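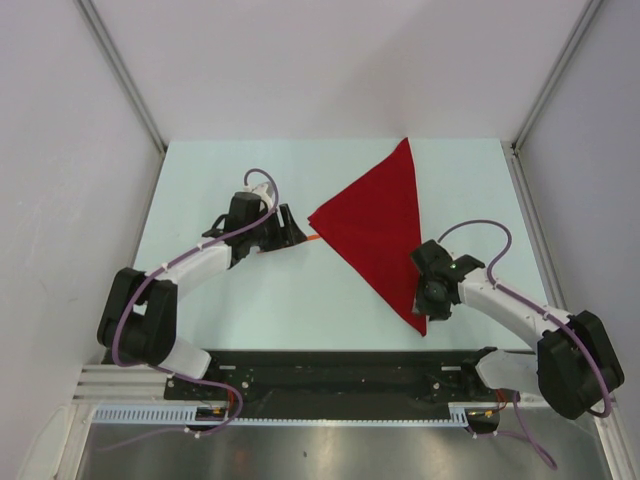

Dilmont Heat Network: frequently asked questions

What is the heat network?

A set of insulated underground pipes carrying hot water from the energy centre on Jotora Road to homes and businesses in Dilmont. The water is heated by large heat pumps which draw warmth from the old mine workings. A gas boiler is kept as backup for very cold spells and planned maintenance.

Who runs it?

El Idrissi owns the energy centre and the pipes. Vostik reads the meters, sends the bills and answers the phone. If your heating fails, call Vostik first.

How many homes are connected?

Phase 1 connected 81 homes, the library and the swimming pool. Phase 2 covers the streets north of the canal and will bring the total to 300. The energy centre was built with room for 700, but no date has been set for anything after Phase 2.

Do I have to join?

No. You can keep your present heating. If the pipe is laid in your street and you decide to join later, you will pay the connection charge that applies at the time.

What happens inside my home?

The fitters take out your boiler and put in a heat interface unit, normally in the same place. It passes heat from the network to your radiators and hot taps. Network water does not flow through your radiators. Most homes take 2 days to convert, and you will have no hot water on the first night. Please clear the space below the boiler before the fitters come, and tell us if the stopcock is stiff.

Will I need new radiators?

Sometimes. The surveyor measures each room and checks what is already there. The network runs cooler than a gas boiler, so a small radiator in a large room may have to be changed. This is included in the connection charge if the survey says it is needed.

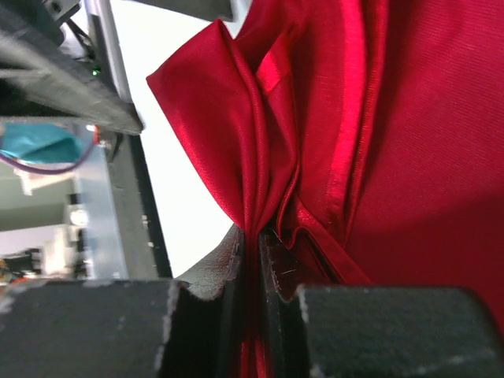

My radiators are under the windows. Does that matter? No, but long curtains do. A curtain hanging over a radiator sends the heat up behind the cloth and towards the glass, and with a cooler system you will notice it more. The simplest cure is a curtain which ends at the sill. If you want to keep full-length ones, gather them to the side when the heating is on. Satin pinched into a tight bunch of folds, like the red piece in the photo, takes up far less width than the same cloth hanging open. Sofas should be kept a hand's width clear.

How am I charged?

There is a daily standing charge and a price for each unit of heat used. Both are reviewed every October. Your meter sends its reading to Vostik overnight. You can pay by direct debit, or ask for a prepayment meter — the unit price is the same.

Can I switch supplier?

No. There is one supplier on the network. You can still choose your own electricity supplier.

What if the heat pumps stop working?

The backup boiler starts automatically. If a pipe has to be shut off, Vostik will text you and lend electric heaters to anyone who asks for one.

Can I keep my gas hob?

Yes, though you will go on paying the gas standing charge. Many people change the hob at the same time as the boiler.

I rent my home. Can I apply?

Your landlord has to sign the connection agreement. Send us their contact details and we will write to them — we do not need your permission to survey the outside of the building, but we will always knock first.

Where can I ask something else?

The drop-in desk is at the library every Monday until 4 pm. Bring a recent gas bill if you would like an estimate.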